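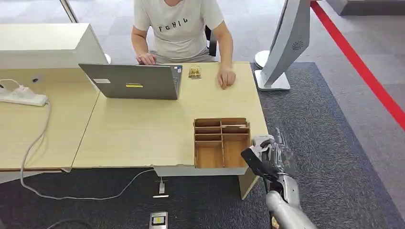
An open laptop and a cardboard organizer share a desk.

FILM & TELEVISION | FEATURES
6 min read

The Second Life of "Drusberg"

When the mountain drama "Drusberg" opened in April, it played on 20 screens and was gone from most of them within two weeks. Reviewers praised its photography and objected to its length. Its director, Kwok-wai Lau, gave few interviews and returned to editing work at Makance, the production company he joined as an assistant.

The film's fortunes changed through small cinemas. The Esonton, a single-screen house with 122 seats, booked it for one Tuesday evening and kept it for six weeks. Other independent theaters followed, and a title that had been written off by its distributor began to recover its costs.

Lau attributes the turnaround to a shorter cut. The version now in circulation runs 111 minutes, roughly a quarter less than the one shown at the premiere. Most of the missing material concerned the younger brother, whose return to the village of Au had taken up much of the second act.

"I was attached to those scenes for the wrong reasons," Lau said. "They had been difficult to shoot, and I wanted the audience to know that." 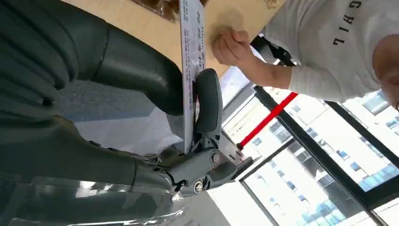 The decision to revise the film was not his alone. Tsung-han Peng, who produced it, had asked for changes before the premiere and was refused. Their disagreement lasted through the winter and was settled only when Peng offered to pay for a second edit on the condition that the original would remain available to festivals. Both versions are now held by Makance, and the longer one is still sent out on request.

Peng does not regard the new cut as a correction. In her view, the first version served the actors, especially in the funeral sequence, and some of that work has been lost. She has asked for the sequence to be included in full when the film is released for home viewing.

Lau's next project, a courtroom story set over a single night, is in the writing stage. Peng will produce. The contract, according to both parties, includes a clause on running time.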